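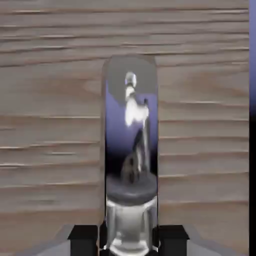 The hall floor has now had its second winter, so I have two sets of moisture readings and can say something about seasonal movement that isn't guesswork.

For anyone who missed the earlier posts: the boards are solid oak, secret-nailed to battens, bought from Ekwood as seconds. They were stacked in the back bedroom before fitting, with spacers between the layers and the door left open. The supplier's sheet asked for less time than I gave them. I measured each board with a pin meter before it went down and wrote the reading on the underside in pencil, which I recommend, although you will never see it again without a crowbar. The readings also went into a notebook.

Wood moves across the grain and hardly at all along it. Most people who lay floors know this as a rule and then ignore it at doorways. The usual advice is an expansion gap at the walls, covered by the skirting. My hall is long and thin and the boards run lengthways, so the width to worry about is the narrow one. Across that width the total change between August and the end of the heating season was 4 mm. I had allowed 6 mm on each side, so there was room to spare, but the movement wasn't shared out evenly. Most of it turned up in two joints near the radiator pipe. The rest of the floor looked as it did on the day I finished it.

The meter reading in summer was 13 per cent by the front door, which is higher than I would like. At the kitchen end it was lower by a clear margin. I put the difference down to the front step, where the old air brick had been painted over at some point. I have since cleared it. The reading by the door has come down, though I changed the door seal in the same month, so I can't say which of the two did it.

Some notes on the meter. It's a Wuvier, the cheap one with two pins and a dial for species groups. Jaanus Navickas, who taught the evening joinery class I went to, lent me his better one for a weekend and I took paired readings in the same spots. Mine read high at the wet end and agreed well enough at the dry end. Pin meters also depend on temperature, and a board in a cold hall will read low unless you correct for it. My table has a column for this. If yours doesn't have one, take all your readings at the same time of day with the heating in the same state, and use them only for comparison.

The finish is a hardwax oil from Huruvano, two thin coats. I tried a water-based lacquer on offcuts first and didn't care for it. It sealed the edges of neighbouring boards together, and when the offcut panel dried out by the boiler the shrinkage all went into one wide crack – the well-known fault called panelisation. Oil leaves each board free to move by itself. The cost is that it marks sooner and needs redoing near the door. I sanded with 100 grit as the last pass before oiling. Going finer closes the surface and the oil sits on top of it.

What I would change:

- Put a breathable membrane under the battens along the whole run. I stopped short of the front door to save opening a new roll.
- Lag the radiator pipe where it passes under the boards. It is bare at present, and the two open joints are right over it.
- Keep the spare boards in the hall cupboard. Mine went to the shed, and they are now far too damp to use as repairs without another long spell indoors.

The open joints will be left alone. Filler in a moving joint gets crushed in summer and falls out in winter, and slips of oak would be worse, as they would push on the boards either side once the humidity rose. They had begun to close when I last put the feeler gauge in.

Next set of readings in August, after the pipe is lagged.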